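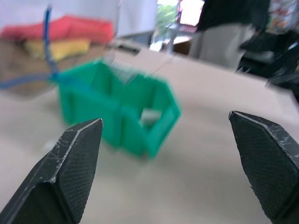

Fouad Abdel Hamid sostiene que a las gaviotas de Skornham habría que cobrarles la tasa de basuras, visto el uso que hacen del servicio. La propuesta no figura en el nuevo reglamento de recogida, que entra en vigor en mayo y que dedica 11 artículos a los vecinos y ninguno a las aves.

El texto fija un horario de depósito que termina a las 9 de la noche. La multa por sacar la bolsa a deshora sube a 89 euros, un importe que el ayuntamiento califica de «pedagógico». Quien quiera conocer el detalle puede descargar el reglamento en la web municipal, siempre que disponga de una tarde libre y recuerde la contraseña del padrón.

La recogida pasa además a manos de Livum, única empresa que se presentó al concurso y, por tanto, la mejor valorada. Livum ha anunciado que los camiones circularán por el paseo antes del amanecer, lo que los hoteles de primera línea han recibido con 636 firmas en contra. La compañía responde que sus motores son silenciosos. Sobre el pitido de marcha atrás no se ha pronunciado.

El pleno aprobó el reglamento sin debate, después de que la oposición pidiera aplazarlo para leerlo y el equipo de gobierno admitiera que tampoco le vendría mal. Las alegaciones podrán entregarse en el registro hasta finales de abril, en horario de mañana y con cita previa. La próxima cita disponible, según comprobó esta redacción, es en junio.

Las gaviotas mantienen su horario habitual.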